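Section 7. Clearing and Resetting the Shared Room

This section applies to all rooms furnished under the Stundel plan. Complete the steps in order at the end of each booking.

1. Collect all cups from the white table and return them to the pantry. Check both ends of the table.
2. Remove any clothing or cloths left on the table. Items not claimed within 2 days are transferred to the Vuorinen front desk.
3. Push the office chair in until the backrest stands close to the table edge.

Note: Small objects left on a table top are to be placed in the tray marked Rumora.

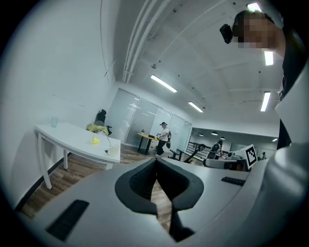
7.2 Tables, Glass Partition and Walkway

The white table stands along the plain wall. The small round table with the yellow top belongs in front of the frosted glass partition and must not be used for storage.

4. Wipe both table tops with a damp cloth. Do not apply cleaner directly to the yellow surface.
5. Clean the clear areas of the partition first, then the frosted panels. Use a separate cloth for each.
6. Keep the walkway beside the black railing clear. Bags and backpacks must be carried out or stored in locker bank 142.
7. Sweep the wooden floor toward the center of the room, beginning at the dark baseboard.

Caution: Do not drag tables across the wooden floor. Lift the white table with two persons, one at each end.

Report damage to Aarne Rantala, Facilities, on form 9.

Revised Oct 7, 2024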